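Bimdale Packing House Moves Green Pears to Two-Grade System

Sat 24 May

The packing house in Bimdale has replaced its grading sheet for green pears. Fruit that was previously sorted into three grades will now be sorted into two, and most surface marks will no longer be enough to move a pear out of the retail stream. The change applies to all fruit coming out of cold storage from this week and will carry over to the new crop.

Berkico, the grocery chain that buys most of the Bimdale volume, asked for the revision in January after a review of its rejected deliveries. According to the company, 158 bins were turned away at its receiving dock over the past storage season for reasons of appearance alone. The fruit in those bins met the requirements for size, firmness and soluble solids. It was sold for juice at a lower price.

Under the old sheet, the top grade was for pears with clean skin, the middle grade allowed light russeting near the stem, and the third grade took everything else that was sound. The middle grade was difficult to sell. Stores did not want to display two types of the same pear at two prices, and the processors did not want to pay more than the third-grade rate for it. Packers on the line also had to make a judgment between light and moderate russeting while the fruit was moving, and results differed from one shift to the next.

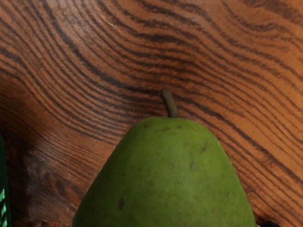 The new retail grade is defined mainly by what is under the skin. A pear qualifies if the flesh below any mark is firm and normally colored, if the skin is unbroken, and if there is no soft area near the stem or the blossom end. Brown marks are accepted when they are dry and flat. A pear like the green one shown, with faint brownish marks just below the top and a darker spot on the right side, would be set aside and checked at the darker spot. If the skin there is closed and the spot does not give under light pressure, the fruit goes into the retail box. The faint marks would not be scored at all. On the old sheet both kinds of mark were added together and compared with an area limit.

Anything that fails the pressure check goes to the processing grade. Fruit with punctures, mold, insect entry or a leaking core is discarded as before.

The sheet also changes how color is handled. Ground color had been used on the line as a rough guide to ripeness, with the greenest fruit sent to the longest storage. The packing house found that this worked poorly for late-season lots, in which skin stays green well after the flesh has started to soften. Color will now be recorded for each lot but will not decide the grade. Firmness is measured with a penetrometer on a sample from each lot before packing and again before loading.

The handling instructions for stores have been rewritten to match. Berkico stores will receive the pears firm and are asked to hold them in the cooler until they are needed on the floor. Once on display, the fruit should be stacked no more than two layers deep, stem up, with the bottom layer on a padded sheet. Bananas and ripe tomatoes should be kept on a separate table, as the ethylene they give off will speed up ripening on the side of the display nearest to them. Staff are asked not to squeeze the body of the pear when checking it. The right place is the neck, close to the stem, where the flesh yields first.

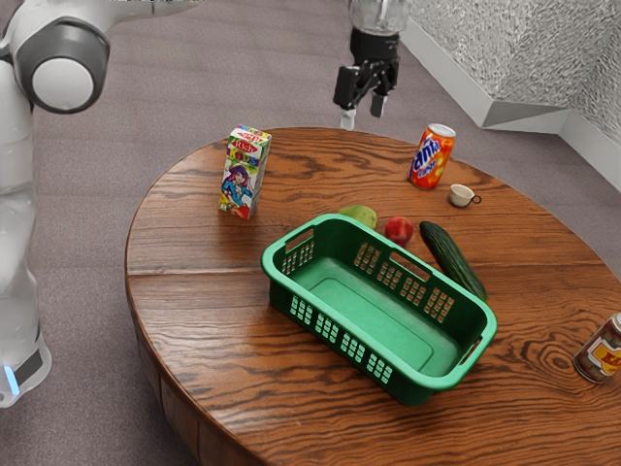
Storage is the other part of the change. The retail grade will be held in rooms run by Meltance, a cold storage operator on the east side of Bimdale, with temperature and humidity logged continuously. Pears lose water through the skin faster where the surface is russeted, and fruit that was formerly kept out of long storage for that reason will now be stored with the rest. To limit shriveling, Meltance will run the rooms at a higher humidity than last season and use perforated liners in the bins. Liners were tried last year on a limited number of lots. Weight loss was lower in the lined bins, but condensation formed in those that had been filled before the fruit was fully cooled.

For this reason, the new procedure requires fruit to reach storage temperature before the liner is closed. Bins are to be left open at the top during cooling and spaced so that air can move between the stacks. The liner is folded over, not sealed. Rooms are opened on a fixed schedule, and a sample is taken from the center of the stack as well as from the door side, where readings tend to be the warmest.

Once the pears leave storage, the packing house allows 14 days for transport, holding at the store and sale. Lots that are softer than the target at loading will be given a shorter period, which will be printed on the pallet tag. Stores had asked for a date on each box as well. That request was not adopted, on the grounds that boxes from different lots are often combined at the distribution center and the date would have to be reprinted there.

Growers will be paid on the new basis starting with the coming harvest. Fruit still in storage will be settled under the old terms, with the middle grade paid at its agreed rate even though it is now being packed as retail. The packing house said that the difference will be placed in the pool account and distributed when the season is closed. Growers who deliver fruit with a high share of limb rub, which is the most common cause of marks on the cheek of the pear, will still see it noted on their lot report, though it will no longer reduce the payment unless the skin is broken.

Pruning and thinning advice remains the same. Fruit should be thinned so that pears do not touch each other as they size, and branches that cross a fruiting limb should be removed in the dormant season. Copper sprays applied in wet, cool weather close to bloom are a known cause of russeting, and growers are asked to keep recording the date and rate of each application.
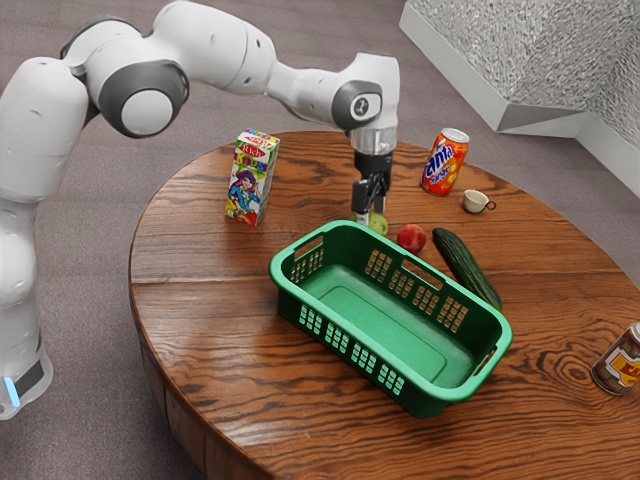
Varma supports the wider retail grade but said in a written comment that the pressure check will slow the line. It noted that each pear with a dark spot must now be picked up, turned and tested by hand, and that a lot with heavy marking could take twice as long to pack as a clean one. It asked that the check be done on a sample when the marks in a lot clearly share one cause, such as a single hailstorm. It also asked for a printed color card showing dry russet beside early rot, as the two can look alike under the lamps above the sorting belt.

The packing house replied that a card is being prepared and will be posted at each sorting station before harvest. It did not accept sampling for dark spots. Early rot can be present in one pear and absent in the next, the reply stated, and a single decayed fruit in a box is enough to spoil the ones that touch it during transport. The packing house will instead move the check to a side table, so that the main belt can continue to run while marked fruit is examined.

Shoppers will notice little difference apart from the look of the skin. The box label and the price sticker are unchanged, and the pears will be sold loose by weight. A shelf card supplied to Berkico stores explains that dry brown marks do not affect the flesh and that pears should be ripened at room temperature and then moved to the refrigerator. For cooking, the card recommends using the fruit while it is still slightly firm. Pears that are fully soft break down quickly in a poaching liquid and are better suited to sauce or baking batter.

The new grading sheet is available at the packing house office in Bimdale. Growers with fruit in storage can request their lot reports at the same counter.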